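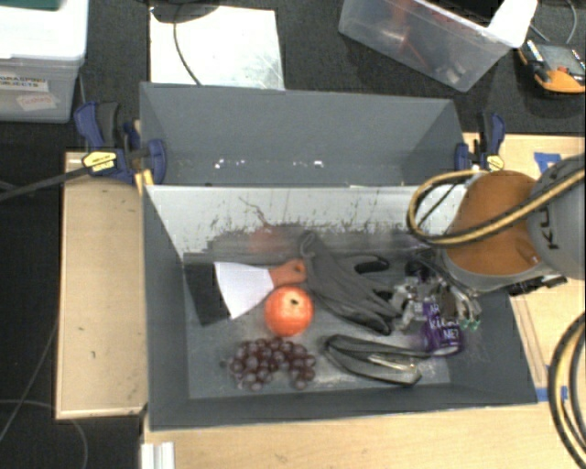
FOR IMMEDIATE RELEASE

Skomex opens its first walk-in junk bin sorting counter in Clonville

CLONVILLE, Sunday, June 2, 2024 - I have a gray bin at home that I've been ignoring for most of a year, and I run a company that sells gray bins. So you can imagine how happy I am to tell you that Skomex is opening a sorting counter on the ground floor of our Clonville store, where you can bring in the bin, the drawer, the box from the back seat, whatever it is, and go through it at a proper table with somebody who has done it before.

My name is Bernadette Coste and I started Skomex after years of selling shelving to people who really needed to empty something first. We make and sell divided bins, the kind with a narrow section behind and a wider one in front, and over the past year I kept hearing the same thing from customers. They loved the divider, they used it for a week, and then everything ended up in the big half. Putty knife, one work glove, fruit from lunch, a package of something they meant to return. The small half stayed clean as a whistle!

We asked our customers about this in the spring, and 2,000 of them wrote back (thank you, I read a lot of those on my phone in line at the grocery store). The item they mentioned most was a single glove. Food came up much more than I expected, mainly oranges, grapes and granola bars that went into a tool bin on the way in from the car and then stayed there under a scraper. I laughed and then I went and checked my own.

What happens at the counter is pretty simple. You tip your bin out onto the table, or we lift things out one at a time if there are blades in there, and food comes out first. Then hand tools, then anything made of cloth, then the things you can't name. You decide what stays. We wipe the bin down while you're deciding - scuffs and scratches don't bother us, a bin is supposed to look used - and then the things you reach for every day go in the narrow section, with the bulkier stuff up front. Most people take less than half an hour. If you get stuck on the cable pile you're welcome to sit down and have coffee and come back to it.

A visit costs $5 per bin, any brand, any size you can carry in by yourself. You don't have to buy anything from us. If your bin is cracked we'll tell you so, and we'll take it off your hands.

Gebhard Pfister will be running the counter most days. Some of you know him from our old shop in Floldale, where he handled repairs. I asked him for something I could put in this release and he gave me this: "Start with the bottom of the bin. Whatever is down there, you already live without it, so that's the easy part. And please hang your putty knife on a hook, it has a hole in the handle for a reason." He'd also like everybody to know that gloves should be clipped together in pairs, and he will be giving out clips until they run out. We ordered 4,000, so I think we're safe for a while.

We've put 200 opening-week slots aside for people who want to book ahead, and the rest of the time you can just walk in. The counter is open whenever the store is, and there's a ramp at the side entrance on Phillips Street if your load is heavy or you have a cart. Kids are fine. Dogs are fine too if they can be around a dropped grape without causing a pileup.

A couple of things we can't take at the counter: paint, solvents, batteries that are leaking, and anything that ought to be in a locked cabinet. Please wrap loose blades in cardboard or an old towel before you put them in the car. If you aren't sure about something, call first and describe it and we'll do our best.

If the summer goes well, I'd like to bring the same table to Floldale in August, probably on weekends to begin with. I don't have a spot nailed down yet, and if you own a storefront there with decent light and a sink, I would love to hear from you.

About Skomex

Skomex makes divided storage bins, trays and tabletop organizers for homes, garages and small workshops. The company is owned by Bernadette Coste and has its store and warehouse in Clonville.

Reporters are welcome to stop by during opening week and bring a bin of their own. Ask for me at the register and I'll come down.

###

Contact: Skomex Press Desk, Clonville | © 2024 Skomex. All rights reserved. | Back to top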